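# Printed prayer journal for a parish group, or plain notebooks?

**viola_leone** wrote:

Hello everyone. I lead a small evening group for women in our parish, and from September we have tried to write in journals together before we share. 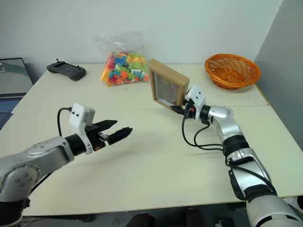
My question is if I should buy a printed journal with prompts, or let each woman bring her own notebook. The one I am considering is called Cirillo. It has 40 short chapters, each one with a psalm, a question and two blank pages. Some of our members never wrote anything about their faith before, and a blank page makes them nervous. I also feel nervous with it, I must say.

Has anyone used Cirillo with a group and not alone?

---

**xfan_40** wrote:

We used it last year. The psalms are well chosen and I still go back to my copy. The questions are not all at the same level. Chapter 3 asks what you prayed for as a child, and everybody had something to tell. Chapter 7 asks you to forgive one person by name, in writing, and two of our women did not want to open the book again after that.

If you take it, read ahead and skip what does not fit your group. The chapters do not depend on each other.

Xuelian

---

**c.chisholm** wrote:

I'm going to disagree with the whole idea of a printed journal. When there's a line waiting under a question, people fill the line. My group has used cheap notebooks for years. I read the Gospel for the coming Sunday twice, we keep quiet for ten minutes, and people write or they don't.

One woman only copies out the verse she liked best. That's prayer too.

Catherine

---

**xfan_40** wrote:

Catherine, I respect this, but your women have had years of practice. In my first month with plain notebooks I had four people looking at the clock. A question on the page gave them a place to begin.

---

**samuele_b** wrote:

I hope a man can answer here — my wife Debora leads a group like this and I make her photocopies. She takes one question from a printed book, puts it on a half sheet, and they glue it in their own notebooks or throw it away.

---

**c.chisholm** wrote:

Please check the copyright page before you do that, Samuele. Some publishers allow it for parish use and some do not.

---

**samuele_b** wrote:

Fair point. Debora says she wrote to them and has permission for the group. I did not know this, I only press the button.

---

**viola_leone** wrote:

Thank you all. I think I will buy one Cirillo for myself and write the questions by hand on a card — one for each evening, and without chapter 7 for now.

Catherine, I would like to try your ten minutes of silence also. Do you ask them to read aloud after? In our group one lady is always first to speak, and the quiet ones then say they agree with her.

---

**c.chisholm** wrote:

Never aloud from the notebook. The notebook stays private, and I tell them so at the start of every meeting. Afterward I ask if anyone wants to share one word or one phrase, and we go around the circle. Passing is allowed. Start with the person on your left and change the side next time, so your talkative lady gets to be last now and then.

---

**xfan_40** wrote:

We do allow reading aloud, if the person wishes. Some of the best evenings came from it. But I agree about passing.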